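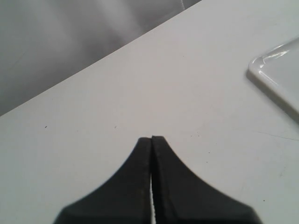 Gripper fingers, nearly touching at the tips.

Feb 1, 2020
2 min read

Well, the parkway is finally open! I drove the new stretch of Flisidholm Parkway this morning (twice, I had to go back for my gloves) and you can now get from the Lidanier show homes to the highway without going anywhere near the old gravel detour. If you've been living out there since December with mud up to your door handles, I'm so happy for you.

Aretti, the developer, had been promising the connection before the next batch of lots went on sale, and they made it with a few days to spare. The second half of Lidanier has 239 lots, mostly on the east side of the parkway where the ground slopes down to the creek. Simard is building the townhomes and a smaller local crew is doing the single-family streets.

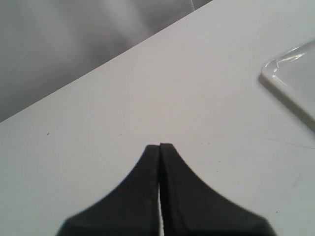

I got Rodel Policarpio on the phone, he's the site manager for Aretti, and asked him about the streetlights, which is what everybody has been emailing me about. "The poles are in and the wiring is in, and we're waiting on the utility to hook them up," he told me. He thinks five weeks, maybe less if the weather is kind. Until then please slow down by the mailboxes, it gets really dark along there!

The speed limit signs are also temporary. The permanent ones go up along with the last coat of asphalt, once it's warm enough to pave, and the center line will get painted then too. Sidewalk is done on the west side only for now.

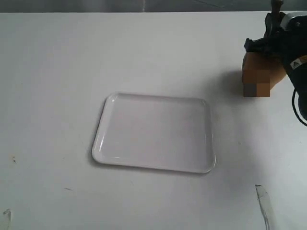
A couple of other bits from my call with Rodel. The seven lots backing onto the creek are being held for a later release, so don't bother asking the sales office, I tried. The school bus stop moves to the corner by the show homes, and the old stop on the detour is closed as of now. And construction trucks are supposed to keep using the gravel road so they stay off the parkway during the morning rush. If you see one where it shouldn't be, the site office wants to hear from you, and the phone number is on the big blue sign at the entrance.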